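Notice to readers of this journal, 26 Jun 2024

The water supply at Sturora was interrupted in April for the replacement of 84 metres of pipe. Residents were asked to store water beforehand, and most did so -- some to excess.
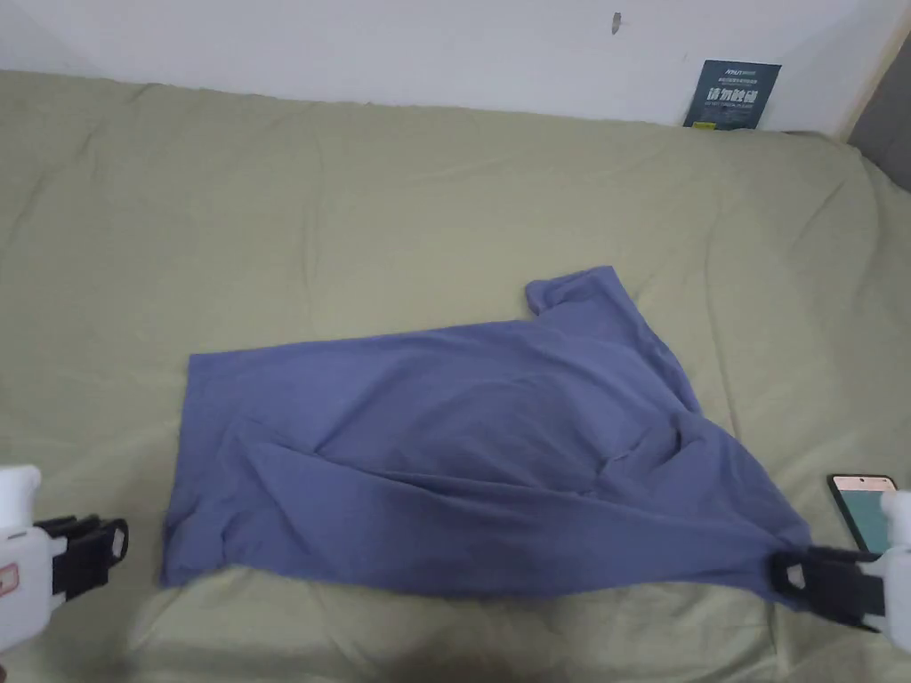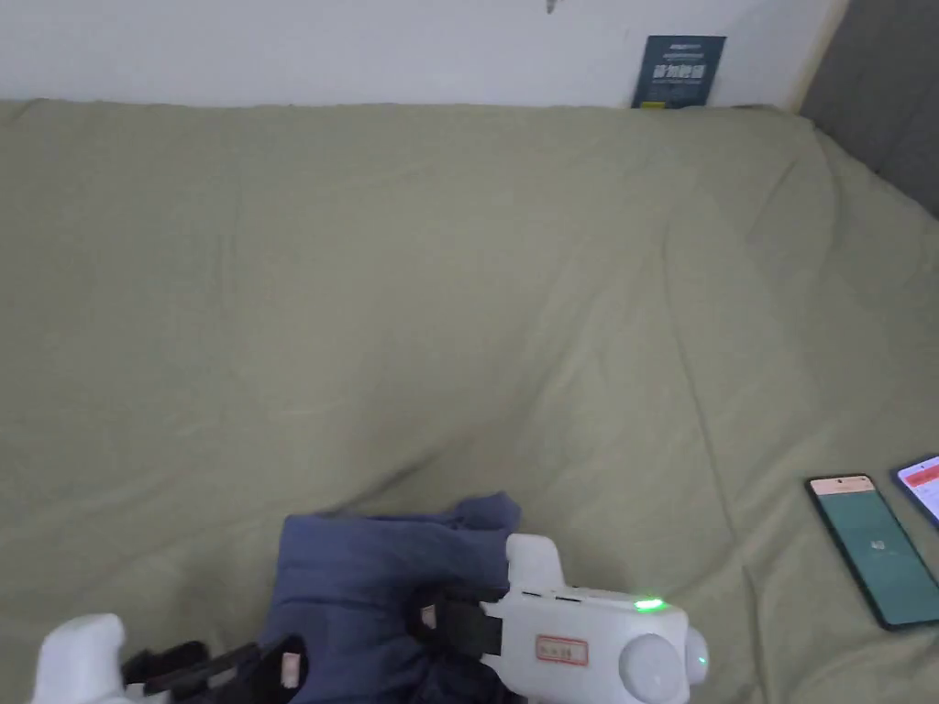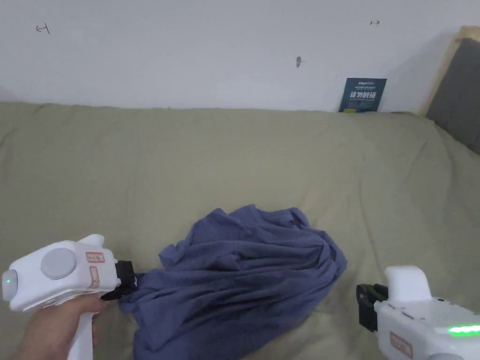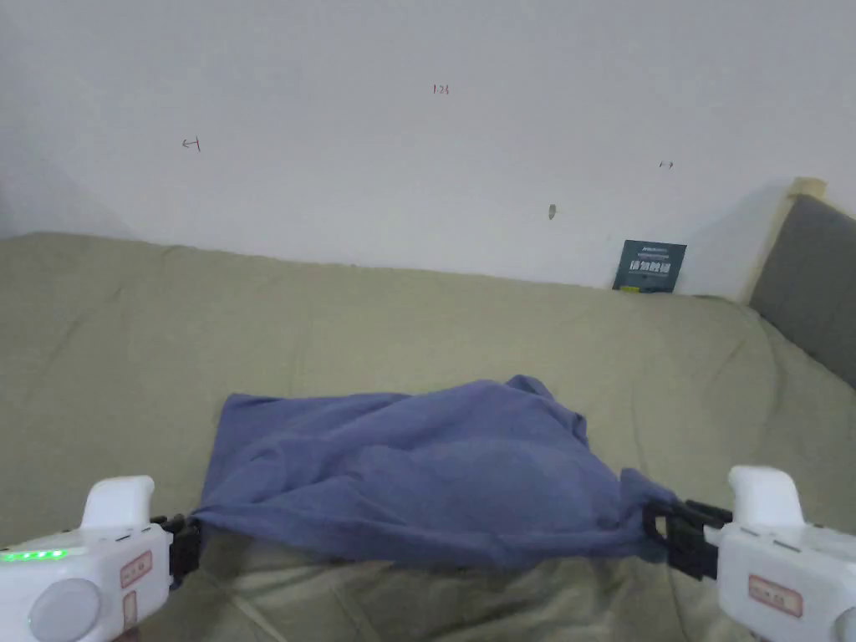

Ritness replied: the notice reached our stairwell only after the taps had been shut off. The point is accepted, and the building office has been informed in writing.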